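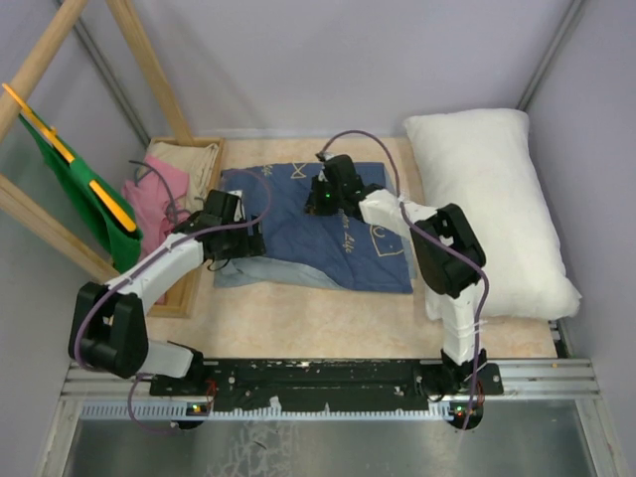
stedline replies that a gripper dropping out mid-fold is a cable problem until proven otherwise, and that the driver log should have been in the first post.

Fair enough. Log summary is below, full text on request.

Cell: two arms on a common rail, cloth folding, both arms working the same piece. Cell controller is a Vulleck, current firmware. Task is the standard fold and stack.

Fault: left gripper stops responding during the second fold. The arm joints stay live and continue the trajectory. The gripper holds its last commanded position for a short time, then goes limp. The right arm does not know about any of this and keeps pulling. On the worst occurrence the left wrist was dragged toward center until the elbow tripped on following error. No damage found. The e-stop was pressed by hand before the software stop arrived, and that is the part that bothers me.

Frequency: 4 times in 100 cycles. Never during homing, never with the arms parked.

The log shows a communication timeout on the last device in the left chain, then nothing from that device until power cycle. No overcurrent flag, no temperature flag.

rail_and_ruin

What is the bus voltage at the gripper end when both arms are loaded? Not at the supply. At the gripper.

Posters here measure at the terminals of the supply, see a good number and move on. A long thin cable with a motor on the end of it will drop enough to reset a controller, and a controller that resets looks exactly like a communication timeout.

stedline

Voltage drop would be more repeatable than 4 in 100. I would look at the cable itself. The run goes over the elbow, so it flexes on every cycle, and the conductors break inside the insulation where you can't see it. The jacket looks fine for months.

Test: park the left arm, run a continuous ping to the gripper, and flex the cable by hand at the elbow and again at the wrist. Arms disabled, obviously. If you get dropped packets, replace the cable and stop thinking.

kettle_north

Disagree with both of you on priority. The OP has described two faults and the thread is discussing the less serious one.

Fault one is that a gripper went offline. Grippers go offline. Fault two is that one arm kept pulling on a cloth held by another arm that had lost a device, and nothing stopped it until a joint tripped. That is a controller configuration fault and it will still be there after you change the cable.

Does the Vulleck treat the two arms as one group or two?

OP

Two groups. That is how it came from the Stedstead integration package and we did not change it. Each arm has its own fault handler. The only thing shared is the hardware e-stop.

kettle_north

Then it did what it was configured to do. Put both arms in one fault group. Any device timeout on either side should bring both arms to a controlled stop.

stedline

A common stop has a cost. With both arms in one group you will get a full stop for every single missed packet, and if the cable is bad you will be restarting the cell all day. People get tired of that and raise the timeout until it never triggers, and then they have less protection than before. Fix the cable first, then group them.

kettle_north

If the cell stops all day, it is telling you the cable is bad. I would not run it in the current state with anyone near it.

rail_and_ruin

Grouping is correct but check what "controlled stop" means for a gripper in that package. In the older Stedstead defaults the gripper opens on a stop. With cloth that is harmless. With anything heavier it drops the part. Set it to hold.

OP

Results so far.

Voltage at the left gripper with both arms loaded: sags, but stays more than 2 volts above the reset threshold. Measured with a scope, not a meter, so short dips should have shown.

Flex test at the wrist: nothing. Flex test at the elbow: dropped packets, but only when the cable is pulled toward the gripper. Bending alone does not do it.

vota_user_80

Pull and no bend means connector, not conductor. We had this on a Vota arm. The crimp on one pin had never closed on the wire and was held by the insulation. It passed every continuity check on the bench. Pull on each wire individually, gently, at the housing. The bad one will slide.

Also check your slack. If the cable goes tight at full reach, the connector is being used as a strain relief and the new one will fail the same way.

stedline

I said cable. A connector is part of the cable.

rail_and_ruin

You said broken conductors inside the insulation.

OP

Connector confirmed. One pin on the data side at the elbow end moved when pulled. Recrimped both ends, added slack and a fixed anchor point ahead of the housing so the load does not reach the pins.

Both arms are now in one fault group, gripper action on stop set to hold. To test it I unplugged the left gripper at low speed with no cloth loaded. Both arms stopped. Repeated on the right side with the same result. I have not tested it at full speed and do not plan to until the guard switch is wired into the same chain.

Another 100 cycles run at reduced speed, no timeouts.

kettle_north

Good. Two more items. Log the time between the device timeout and both arms reaching zero velocity, and keep the number, so you can tell if a firmware update changes it. Then do the unplug test again after every update. The McIntyre checklist has a line for this under commissioning but not under maintenance, and I think that is a mistake in the checklist.

stedline

The McIntyre checklist is written for fixed cells with a fence. I would not use it as a reference for a bench enclosure.

kettle_north

The stop test is the same with or without a fence.

rail_and_ruin

I would still take the scope reading again at full speed when you get there. A sag that stays above threshold at reduced load is not a result for full load.

OP

The reading was taken at full load, before I reduced the speed. I will repeat it anyway with the new crimps in and post the trace together with the stop times. The right arm has the same connector from the same batch, so I am redoing that one before the next run.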